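Sleep in the first months: an interview with Edmund Mazurek

Parents who contact the infant health service at Punow ask about sleep more than any other subject. Edmund Mazurek has led the service's family advice programme for 7 years, and he regards most of these enquiries as entirely ordinary.

"A newborn wakes because a newborn needs to be fed," he says. "Parents are often told that a child should sleep through the night by a certain week. We do not give them such a date."

The service advises that babies be placed on their backs for every sleep, on a firm, flat mattress without pillows or loose bedding. Mr Mazurek notes that grandparents may have been taught otherwise, and he encourages them to attend the home visit.

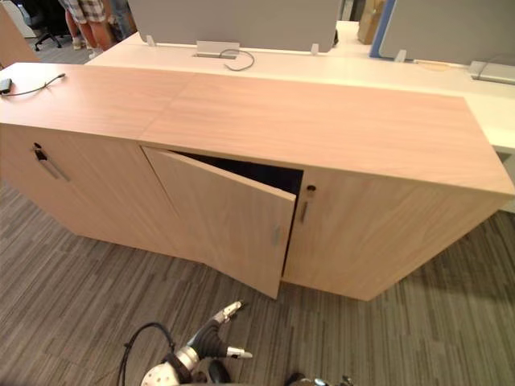
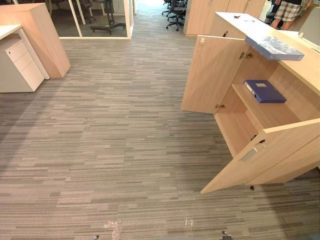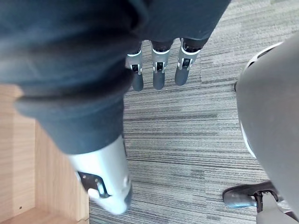
Office cabinets, and folded dark blue fabric (last picture).

On daytime naps, his guidance is equally plain. Very young babies seldom keep to a timetable, and the programme does not ask families to impose one before the age of four months. A short and quiet routine in the evening - a feed, a clean nappy, a dimmed lamp - is considered sufficient.

Families taking part in the Flerisix programme are offered a 30-minute conversation with a nurse, either at Punow or at the Tomar clinic. "We ask how the parents are sleeping as well," Mr Mazurek says. "An exhausted mother or father deserves the same attention as the child."

He asks parents to seek medical help without delay if a baby is unusually difficult to wake, feeds poorly or has trouble breathing. Such signs should not wait for a routine appointment.

The programme will open to families in Werormont in August, with places for 100 households. Registration is through the family's own clinic.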